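Work and Automation – Handout 4
When a small cell comes to the canteen: the Tenddale case

Please read this before the seminar in May. The questions at the end are for discussion in groups, and you do not need to hand in anything.

1. Background

Tenddale is a company canteen that serves 578 meals on a normal day. Before the change, 22 people worked there, most of them part time. The return of cups and trays was the least loved station. The person at this station stood for the whole shift, took cups from the belt, and put them upright on a tray for the next wash. In interviews the staff called it "the corner".

The canteen asked a small supplier, Misside, to build a cell for this task. The supplier first tested sorting and placing with plastic cups of mixed colors and shapes. A cup lying on its side is more difficult for a gripper than a standing one, and a good part of the work went into this. 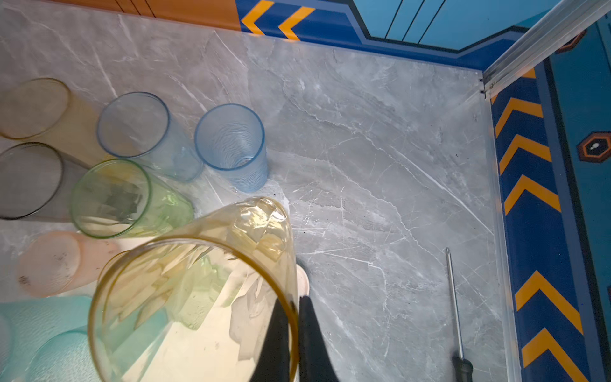
2. What the staff expected

The opinions were not the same in all groups. Older workers were afraid to lose hours. Younger workers hoped to leave the corner and learn the kitchen work. The management promised in writing that no contract would be ended for 30 weeks, but it did not say what would happen later. Please notice this point – a promise with a time limit is read by workers as a date.

3. What changed in the daily work

The task of placing cups became smaller. Other tasks appeared, and most of them were not in the plan. Somebody must clear the cell when it stops, keep its floor clean and decide when to call the supplier.

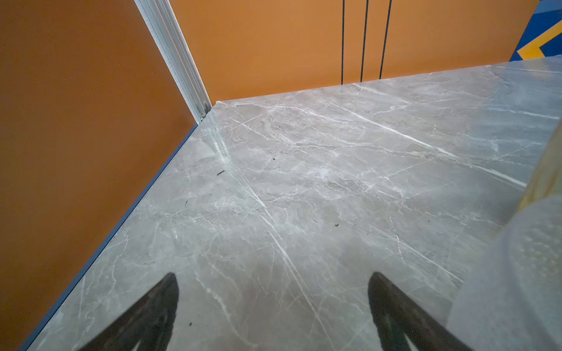 In the first weeks these small tasks were done by whoever stood nearest. They were not written in any job description and they were not paid as technical work. The union representative asked for a short training and a small addition to the wage. The training was given to four people. The addition is still under discussion.

In the course we call this "residual work": the part of a job that remains for people after the machine has taken the regular part. It is often short, irregular and hard to see in the statistics. A worker at Tenddale said that before she was tired in the back, and now she is tired from waiting for the stop signal.

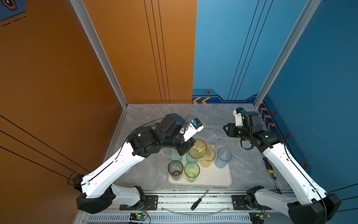
Skill is the second topic of this case. In the old station a new person could learn the work in one morning. The new station asks for less strength and more judgment, and it also brings objects from another trade to the workplace. A canteen worker is used to trays and cups, but next to the tray there are now screwdrivers and a ratchet wrench. Who is allowed to pick them up? At Tenddale the first answer was "only Misside". After 200 hours of operation the rule was changed, and the four trained people may now tighten simple parts when the power is off.

4. Questions for the seminar

a) Which tasks in section 3 would you call residual work, and who should pay for them?
b) Compare the written promise in section 2 with the Nakpan case from Handout 2.
c) Is the new rule about tools a gain for the workers, or more duty for the same wage?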